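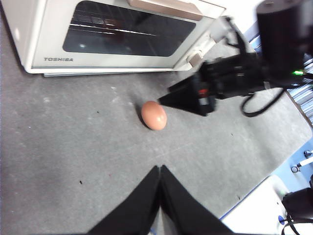

Every spring somebody sends me a link about cleaning a kitchen with baking soda and vinegar, and every spring I try to be polite. The two fizz when you mix them, people see the fizz, and they think something is being cleaned. What you have after the fizz dies down is slightly salty water. I've wiped down plenty of small appliances with it, and on a toaster oven with a big dark glass door like the Toshiba's, it does a fair job of leaving white streaks. So this page is about getting baked-on grease off door glass without the volcano. It works for toaster ovens and for full-size ones.

What you need

Dish soap, plain baking soda, two cloths, an old toothbrush, and a plastic scraper. An expired gift card will do for the scraper. I paid $13 for a Lasora "oven glass restorer" in February and used it side by side with dish soap on the same door. I could not tell which half was which, and neither could my neighbor Effie Rutherford, who was hoping to prove me wrong.

Before you start

Unplug the oven and let it cool all the way. Take out the rack and the crumb tray and put them in the sink with hot water and soap. If you've never pulled the crumb tray, do it over the trash can.

Step 1. Wash the glass with soap first

Most guides skip this and go straight to the paste. Try a wet, soapy cloth, wrung out well, and give it a few minutes. A lot of what people call "burned on" comes off right here. Don't let water run down into the gap at the bottom of the door or into the vents.

Step 2. Make a paste

Mix baking soda with just enough water that it sticks to the back of a spoon. No vinegar. If you add it now you're using up the soda before it touches the grease. Some people swear by lemon juice, and it smells nice, which is all I'm willing to say for it.

Step 3. Spread it and leave it

Cover the brown spots on the inside of the glass. Keep the paste off the heating elements and off any bare aluminum, which it can turn dark. Leave it for 35 minutes. I've seen "overnight" recommended all over the place, but dried paste is a pain to get out of the door seam, and my overnight test came out no cleaner.

Step 4. Scrape, then wipe

Wet the paste again if it has dried. Hold the plastic scraper low and push gently. I know people use razor blades on full-size oven doors. I wouldn't, and I'd check the manual before believing a video that says it's fine. Use the toothbrush in the corners.

Step 5. Rinse more than you think you should

White haze is leftover soda. Go over the glass with a clean damp cloth, rinse the cloth, and do it again until the haze is gone. Dry it with the second cloth.

What about the spots that stay?

Repeat steps 2 to 4 once. If a mark is still there after 2 rounds, it may be between the panes on a full-size oven, or the glass may be scratched, and no paste will fix either one. The MacLeish steam gadget didn't shift mine, and the Tutska sponge shed blue crumbs all over the counter.

Put the rack and tray back only when they're dry. Run the oven empty for a few minutes with a window open, and expect a faint smell the first time.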